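La balanza

Manaia Costigan llegó a Gorodance en el autobús de las cinco con una maleta y la balanza de su padre envuelta en una manta. El conductor le preguntó si aquello pesaba mucho y ella dijo que no. Luego tuvo que pedirle ayuda para bajarla.

La casa de su tía estaba al final de la calle que subía hacia el depósito de agua. La tía había dejado la llave en el contador y una nota en la puerta de la nevera: había caldo, la caldera se encendía dos veces, el gato de la vecina no podía entrar aunque lo pidiera. Manaia se tomó el caldo de pie. Después puso la balanza sobre la cómoda del dormitorio, desató la manta y comprobó que el platillo seguía en su sitio.

Su padre había pesado fruta durante toda su vida en el almacén de Zullico, donde descargaban los camiones que venían de la costa. Decía que la balanza restaba cinco gramos a todo y que él los devolvía de cabeza. Cuando el almacén cambió a las básculas electrónicas se llevó la vieja a casa y siguió pesando cosas en la cocina: las cartas, el pan, los zapatos de su hija cuando se le quedaban pequeños. Apuntaba los pesos en un cuaderno de tapas verdes. En la última página que usó había una sola línea, 429, sin decir de qué.

Manaia llevaba desde enero pensando en ese número.

Al día siguiente fue a ver a su tía al hospital. La encontró sentada, con la rebeca puesta encima del camisón y una revista abierta por los crucigramas.

– ¿Has encendido la caldera dos veces?

– Tres. A la segunda no quiso.

– Es que hay que esperar entre una y otra.

Hablaron de la operación, que había ido bien, y de la compañera de habitación, que roncaba. Manaia sacó el cuaderno del bolso y lo abrió por el final. La tía se puso las gafas, miró la línea y volvió a quitárselas.

– Eso es la letra de tu padre – dijo.

– Ya lo sé. ¿Qué pesaba?

– No lo sé, hija. Pesaba de todo. A mí me pesó un anillo.

Una enfermera entró a tomar la tensión y hubo que dejarlo. Cuando salió, la tía ya estaba otra vez con el crucigrama y le pidió un río de siete letras. Manaia no sabía ninguno que encajara.

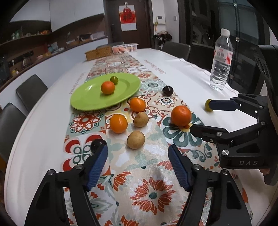 Por la tarde se puso a pesar la casa. No lo decidió de golpe. Primero pesó una taza, que dio 300 justos, es decir, 305 con los gramos que había que devolver. Le pareció un buen comienzo y pesó el azucarero. Después un despertador, un candado sin llave, la Virgen de escayola del pasillo. Lo iba apuntando todo en el cuaderno, en la página siguiente a la del número, con un bolígrafo que su tía había traído de la ferretería Gakmont y que escribía solo cuando se apretaba.

El gato de la vecina apareció en la ventana y lo pidió. Manaia lo dejó fuera un rato y luego lo dejó entrar. No se quedó quieto en el platillo.

A las nueve llamó su primo desde Tamihana. Quería saber cómo estaba su madre y si hacía falta que fuera. Manaia le dijo que no hacía falta, que la semana próxima le daban el alta. Hubo un silencio en la línea y se oyó una televisión.

– ¿Y tú qué haces ahí sola?

– Estoy pesando cosas.

– ¿Con la balanza del tío?

– Sí.

– A mí me pesó una vez un nido – dijo el primo –. Lo habíamos encontrado caído en el patio. Me dijo que no me riera, que era la primera vez que pesaba uno.

– ¿Cuánto dio?

– Yo qué sé. Nada. No se movió la aguja.

Manaia buscó el nido en el cuaderno cuando colgaron. Tardó en encontrarlo porque su padre no ponía fechas. Estaba en una página del principio, entre un kilo de sal y un paquete para correos: «nido, 5». De modo que la aguja no se había movido y él le había dado los cinco gramos de todas formas.

Se quedó mirando la línea. Volvió al final, al 429, y por primera vez se le ocurrió restar. La aguja había marcado 424. Eso tampoco le decía nada. Pasó las páginas hacia atrás buscando otro número igual y encontró una carta de 24, unas tijeras, un jersey mojado y el mismo jersey seco, la radio sin pilas, la radio con pilas. Encontró sus zapatos, seis pares, cada uno más pesado que el anterior. Del anillo de la tía no había rastro.

Durmió mal. La caldera hacía un ruido de pasos.

Por la mañana preparó la bolsa que su tía le había pedido: las zapatillas, otro camisón, la crema de manos. Metió el cuaderno también y después lo sacó. Lo abrió por el final y lo puso en el platillo sin pensarlo mucho, abierto como estaba, con el bolígrafo aparte.

La aguja subió, dudó y se paró un poco por encima de cuatrocientos. Manaia se agachó para leerla de frente, como le habían enseñado, con un ojo cerrado. Cuatrocientos veinticuatro.

Lo quitó, esperó a que la aguja volviera al cero y lo puso otra vez. Marcó lo mismo.

El autobús del hospital pasaba a menos diez. Cerró el cuaderno, lo guardó en el cajón de la cómoda y echó al gato, que se había quedado dormido encima de la manta. En la parada se acordó de que no había apagado la caldera y volvió.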